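Jorovell round mouse pad review: a small thing that has made long meetings nicer

I didn't expect to have this much to say about a mouse pad, but I've been using the Jorovell Round for 7 months now and people keep asking me where I got it, so I might as well write it all down in one place.

Some background. I look after papers and minutes for a housing co-operative, and we meet in a big shared room with long curved tables and microphones on stalks. The tables are lovely to look at and awful to work on. They're so shiny that my old mouse used to skip all over the place, usually just as somebody wanted paragraph four moved above paragraph three. I tried a sheet of paper under it (slides about), then the back of a notebook (too small), and finally gave in and ordered a proper pad from Flitside.

It's turquoise, with a cartoon printed on it in white, lavender and yellow, and it cheers me up every single time I get it out!
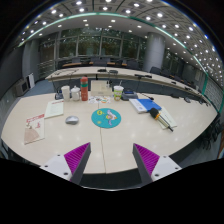
The Jorovell in the middle of the table, with my usual clutter round it.

The round shape is the bit I'd recommend most. A square pad always ends up crooked against a curved table edge and it drives me mad, while a round one looks right wherever you put it down. It also leaves space for everything else, and there's always a lot of everything else: booklets, folders, a drink or two, somebody's microphone.

The surface is smooth without being slippery. My pointer goes where I want it to, including the fiddly business of selecting one cell in a spreadsheet with 300 rows. I've had tea on it twice and both times it wiped clean with a damp cloth, though I'd keep hot mugs off it if you care about the print. 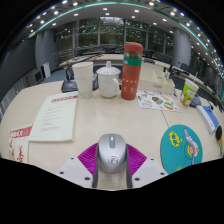
Silver mouse, off the pad, drinks lined up behind.

You can get by without a pad on some tables, of course. Hưng Bùi, who shares the minute-taking with me, never bothers with one and does perfectly well. But he's very patient and I'm not, and once I'd had a week with the Jorovell I didn't want to go back.

Now the grumbles. It smelt rubbery out of the packet and needed a couple of days on a windowsill. It won't fit flat in my Bachmann document case, so it travels with a slight curl and I have to weigh it down with a book for the first few minutes. And if you make big sweeping movements with your mouse you will run off the edge, so try turning the pointer speed up a notch before you send it back.

I did look at the Prurnia one as well, which is larger and a bit thicker, but it only came in grey when I was buying and I wanted the cartoon.

8 out of 10 from me, and it would be a 9 if it rolled up properly.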